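Packing line going to arms, what happens to our shift?

Pranano is putting arms on snack packing in June. Six of us work it now. Anyone been through this?

Chak-lun Chu
We did it at Tirard. Two people moved to checking and refills. Hours stayed the same, but you stand still more. Ours practices with a latched box and one wrapped piece on a plate.

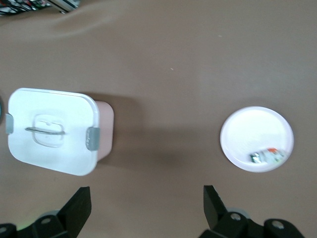
flindetti30
Ask who clears the jams. At my place that became our job with no raise.

Ebrahimi
same here, get it in writing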